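Home | Diary | Archive | Links

Jun 3, 2022

Linen count finished. The upstairs cupboard now holds only what is in use; everything else has gone into the two Norkum boxes and is labeled by size. Single sheets on the left, doubles on the right. The Plira blanket did not fit in either box and stays on the top shelf until I find a larger one.

Washed the spare covers at 49 minutes on the short program. Spin speed set to 1000, which leaves them damp enough to iron without the spray bottle. One pillowcase has a split seam, 2 inches long. Set aside for mending.

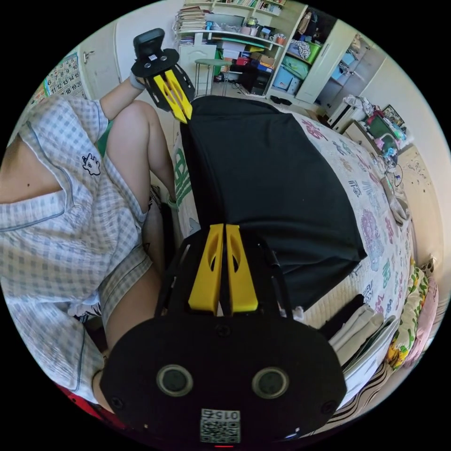 Bedspreads get changed on the first dry day of the month, and this month that was today. I kept the cream one on for the summer. The printed characters have held their color well, the pink and purple as much as the blue and green, and I see no case for retiring it yet. The black cloth will be washed separately – dark dye and a cream ground do not belong in the same drum.

Ngọc Thân called in the evening about the curtain rail from Darwish. The bracket spacing is wrong for the wall, so it goes back to the Wetstead depot. Order number ends in 1808. Drill returned to the hall cupboard, battery on charge.

Tomorrow: thread, two hooks, descale the iron.

3 comments | 1 share

Older entry | Newer entry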